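Boltullow Opens Lettering and Display Hire Library for Community Events

Halls, schools and clubs can borrow backdrops, foam letters and signage from the Skillemar depot

SKILLEMAR, October 2021 – Event supply firm Boltullow has opened a hire library for display and lettering materials, giving small community groups a way to dress a room without buying items they will use once a year.

The library operates from the company's depot in Skillemar and holds 800 catalogued items. These include fabric backdrops, freestanding frames, foam and timber letters, bunting, table skirts, easels and directional signs. Stock is available to registered schools, sporting clubs, neighbourhood centres, hall associations and local arts groups.

Boltullow has supplied staging and seating to regional events for many years. Managing director Mogens Ketilsson said requests for smaller decorative items had been growing well before the company decided to act on them.

"People would ring to book chairs for a presentation night and then ask if we had anything to put behind the lectern," Mr Ketilsson said. "We usually had to say no. A lot of them ended up buying a roll of paper and some paint, and it went in the bin the next morning. We had the shelving and the vans, so the library was a fairly small step for us."

Planning started in March. The company cleared part of the depot that had been used for surplus trestle tables, fitted racks for rolled fabric and put in flat drawers for letters and numerals. Each item is labelled, and each has a storage spot matching its catalogue entry, so that returned stock can be checked and put away the same day.
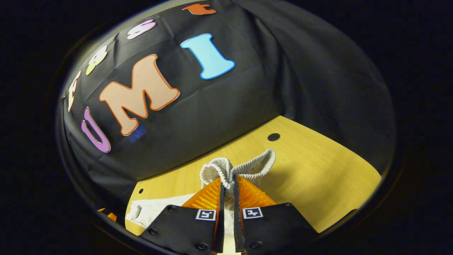 Letters are expected to be the most requested part of the collection. They are kept in sets by size and colour, and borrowers may mix sets to suit a club's colours or a school's house system. Display coordinator Tonantzin Montes recommends putting strong or pastel colours on a dark cloth, in the way that lavender-pink, peach and light blue foam letters stand out on black fabric. A thin outline in a deeper shade of the same colour also helps the shape of a letter hold from the back of a hall. Groups who are unsure can send through their wording before booking, and staff will suggest a size.

Ms Montes, who joined Boltullow from a theatre wardrobe and props background, put together the care guide that goes out with every booking. It covers folding, steaming, fixing and packing.

"Most damage to this sort of gear happens at pack-down, when everyone is tired and wants to go home," she said. "Cloth gets stuffed into a tub with the tape still on it. The guide is one page, it's in large type, and it's stuck to the inside of the lid where you'll see it."

Backdrops should be steamed from the reverse side only. Irons must not be used on any fabric in the collection. Adhesive dots approved for foam and fabric are supplied with each letter set, and borrowers are asked not to substitute glue, staples or packing tape. Pins may be used on the heavier cloths, which are marked with a yellow tag at the hem.

Two booking options are available. The short hire covers a single event and runs for three days, including collection and return. The season hire suits groups with a run of performances or fixtures, and lets them keep an agreed set of items for the length of their program. Both options carry a refundable deposit. Cleaning is included in the hire price, apart from heavy staining or wax.

Borrowers can collect from the depot or have items delivered along with a furniture order. Delivery of library items on their own is not offered at this stage.

The catalogue and booking system were built by Bridus, which also looks after Boltullow's furniture bookings. Groups can search by item type, colour, height or length, and can see which dates are free before they lodge a request. Requests are confirmed by email. Those without internet access may book by phone or at the depot counter.

Cabinetmaking firm Głowacki made the flat drawers and the delivery tubs, and will repair timber letters and easels as needed. Foam letters that are chipped or torn will be withdrawn from the main sets and offered free to schools and playgroups for craft.

Mr Ketilsson said the range would be adjusted after the first season.

"We've guessed at some of it," he said. "We bought plenty of numerals because of birthdays and anniversaries, and not many punctuation marks. If everyone wants an ampersand, we'll get more ampersands."

Groups wishing to donate display items in good condition may contact the depot to arrange an inspection. Donated fabric must be clean and flame-retardant treated, with the supplier's label or certificate attached. The library cannot accept electrical signs, balloons or helium equipment.

Registration is free and requires the name of the organisation, a contact person and a postal address. Forms are available from the depot counter and through the online catalogue.

Media enquiries: Tonantzin Montes, Display Coordinator, Boltullow, Skillemar depot

Recent news

Boltullow adds stackable chairs to regional hire range
New loading bay hours at Skillemar
Trestle table clearance: what's left
Wet weather flooring now available for marquee bookings
Boltullow and Bridus update online furniture bookings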